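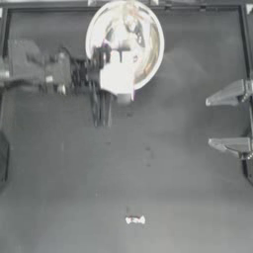 Chapter 4
Why Prices Have Tails

Sooner or later every student of economics is told that price is where supply meets demand, and is shown two lines crossing to prove it. The lines are very tidy. Then the student goes out to buy an umbrella in the rain and pays double.

In this chapter we look at what happens when prices refuse to sit still, and at the larger puzzle of what happens when they refuse to move. Our main case is the town of Clultham, which has two bakeries, Vondska and Ajayi, on opposite sides of one street. In August the cost of flour rose sharply. Both bakeries grumbled. Neither changed the price of a loaf for weeks, although both loaves became noticeably easier to carry. 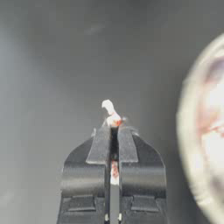 Economists call this shrinkage a hidden price increase. Customers have other names for it. A baker who raises the price has to repaint the sign, face the regulars, and wonder what the shop across the street will do. A baker who trims the loaf has to do none of that, at least until someone brings in a kitchen scale.

Costs of this kind are known as menu costs, after the expense of printing new menus. The term covers a good deal more than printing: the meetings, the apologies, the new labels, and the afternoon lost to arguing over whether a price should end in a nine. Section 4.2 works through them using the ledger of Vostier, a hardware store that stocks 2,843 items and repriced 153 of them in one year. You may find it useful to guess which ones before reading on. (Nails, mostly.)
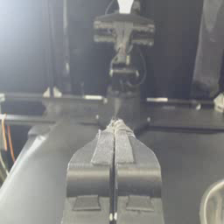 Why would a store leave most of its prices alone when its costs are rising?

Changing a price costs time and goodwill, so a store will usually wait until the gap between the old price and the right one is wide enough to be worth the trouble. Small gaps are left to pile up, and then the price jumps all at once.

Key terms: menu costs, sticky prices, hidden price increase, relative price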